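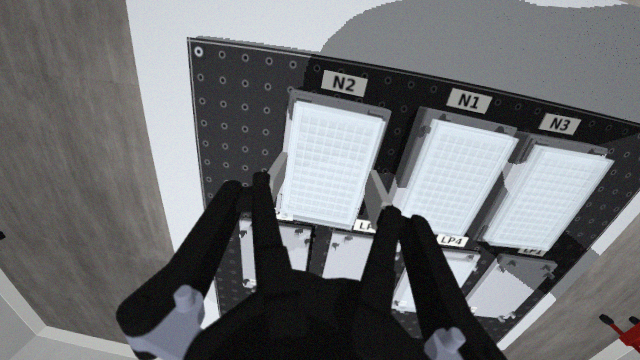 Labels N2, N1 and N3 on a perforated board.

Label your shelves before the winter
By Annelies Tanner

When I took over the store room of the Allgate repair workshop in May, I found 389 drawers and boxes. Many had a label, but the labels were made by different people in different years. One drawer said "small", another said "Roland", and two said "misc. new". Roland Ashworth has not worked on Saturdays for a long time, and he could not remember what he kept in his drawer. It was curtain hooks.

I come from a family where every jar in the cellar has a name and a year, so for me this was a little painful. But I did not want to change everything at once. People who come to repair a lamp or a chair know where they found the glue last time, and they become unhappy if the glue has moved. So I started with the wall by the window, which we call N, for north. The back wall is now E. I know that it does not point exactly to the east, please do not write to me again about this.

The rule is simple. A letter is for the wall, and a number is for the place on the wall. The number does not tell you the order. If a thing moves, its label moves with it, and the list on the door stays correct. Some members asked me why 5 can hang before 4. It can, because the list is what you should read, and the list is in order.

Please write the labels in capital letters, in black, on white or light paper. Thin pens are difficult to read for those of us who forget our glasses. Do not write on the drawer itself, and do not put a new label on top of an old one. Under one label in the corner I found nine older ones, and the drawer did not close well anymore.

For the paint shelf we have one more rule. Each can must show the date when it was opened. Cans without a date will go to the recycling center at the end of the month, also the nice green one.

Many of you have asked if the same system works at home. I use it in my kitchen and for my wool, and it works well for me. My sister tried it for her children's winter clothes and stopped after one week. I think she made too many groups. Start with one shelf, and write the list before you write the labels.

The next sorting evening is on 10/21/22, at seven, in the store room. We will do the screws and, if there is time, the electric cables. Bring a pen that works and an old sweater, as the heating is not on yet. There will be soup from Roland. If you have borrowed the long ladder, please bring it back that evening.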